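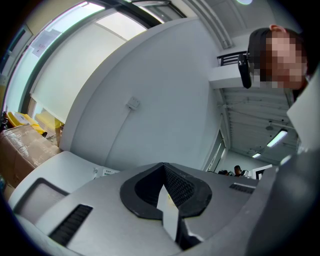
The grey gripper close up, with its black rubber pad and slotted vents

I have been promising myself a visit to Goveo for ages, and on Sunday I finally caught the early train to Kistesine and went to their open afternoon. It was well worth it, even with the walk up from the station, which is steeper than the map lets on. The work there is done with grippers held in the hand. People carry out ordinary table jobs with them, the recordings are used to teach robot arms, and I had come mainly to hear about the house rules, as our own at Tudose are overdue a rewrite.

Florin Pîrvu met us at the door with coffee and a single sheet of paper. That sheet is the whole rulebook - 8 rules, large print, no appendix. It used to run to several pages and he told us quite cheerfully that people signed it without reading a word. Now every newcomer reads it aloud before picking anything up, visitors included, so we all had a turn (I got the one about sleeves and loose jewellery, and read it rather badly).

The rule I liked best is about time. A session lasts no more than 90 minutes, with 3 proper breaks in it, and the person holding the grippers may stop at any moment without saying why. Dušan Štefanec, who trains the new starters, is very firm on this. Wrists get tired long before people admit it, he said, and the arms learn the tired movements just as happily as the good ones.

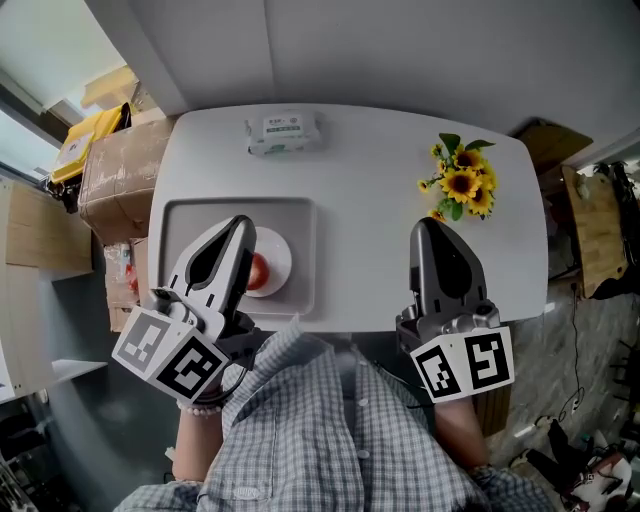

Two grippers at the table, with the apple on its plate and the sunflowers to the right

There was a good discussion over the table about markers. Goveo wants the printed squares on the mounts wiped and looked over before each session, and a mount with a scuffed square goes back to the shelf. A lady from Grestia thought this fussy. I was on her side to begin with, but Dušan talked me round, mostly by describing a week of recordings they had to throw away last winter.

We also talked about cables and floors. Their rule says that cables are checked before anyone begins, and that the checking is done by someone other than the person at the table. We have nothing like that written down, and I made a note of it twice.

I would have liked longer on consent and how faces are handled in the recordings, which got squeezed in at the end while people were looking for their coats. Florin has promised to send me their wording, and I'll bring it along to the November meeting with a copy of the sheet.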